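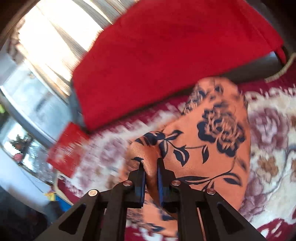
The orange rose print, spread on the rug with the red cloth behind it.

How to Fold a Slippery Scarf So It Stays Folded

Sun 19 July

I love printed scarves and fabric squares, and for years I kept mine in one big knot at the bottom of a drawer. If you own anything with a bit of sheen to it, you know the problem. You fold it, you set it down, you turn around, and it has slid itself open again! The method below works for me every time, and you can do it on the floor in front of a sunny window.

What you need

A rug or a blanket with some texture. Bare floors and shiny tables are hopeless for this, the cloth skates all over.
Good daylight, so the wrinkles show up.
A shallow box or drawer. Mine is a Hosstead drawer insert, but a shoebox lid is fine.

Step 1: Find the middle by pinching

Drop the fabric loosely on the rug, print side up. Pinch a small fold near the center and lift it straight up into a little peak. The rest of the cloth will hang from that point and most of the big tangles fall out by themselves (so satisfying). Don't grab a whole handful or you'll press new creases in.

Step 2: Lower and spread

Let it back down and work outward with flat hands, from the middle to the corners. Tug the corners gently, opposite pairs at a time. With a busy print like navy roses on orange it's easy to miss a crease, so get your head down low and look across the surface.

Step 3: Fold in thirds

Bring one side in by a third, then the other side over it. Smooth it with your forearm — your whole forearm, elbow to wrist. Then fold the long strip in half, and in half again. A 75 cm square comes out just right for a shallow drawer. Bigger pieces want one more fold.

Step 4: Lock the end

Tuck the last loose edge into the pocket made by the fold before it. Leave 10 cm or so unfolded at the end of the strip to give you something to tuck. Now pick the bundle up and give it a shake. If it opens, your tuck was too short. Try again with a longer tail!

Step 5: Stand them up

File the bundles on edge with the prettiest part of the print facing up, and put a fuzzy one between every two slippery ones. Anything with a nap grips its neighbors and keeps the row from slumping. A bright red fleecy cloth is perfect for this, and you can spot it right away when you open the drawer.

I can get through 15 pieces before my coffee goes cold. Iron only the ones you're going to wear that day, on low, from the back.

Reader comments (3)

Kirov
The tuck! I was rolling mine and they all came undone. Did the whole drawer last night.

Sani
Does this work for really thin chiffon? Mine is so light it won't drop flat after the pinch.

Uveck
@Sani I lay a cotton dish towel on top of chiffon and fold the two together. Bulky but it holds.

Related
Folding fitted sheets on the floor
Getting fold lines out of a stored tablecloth
What to keep in a shallow drawer
Vacuuming a patterned rug with fringe

2,103 views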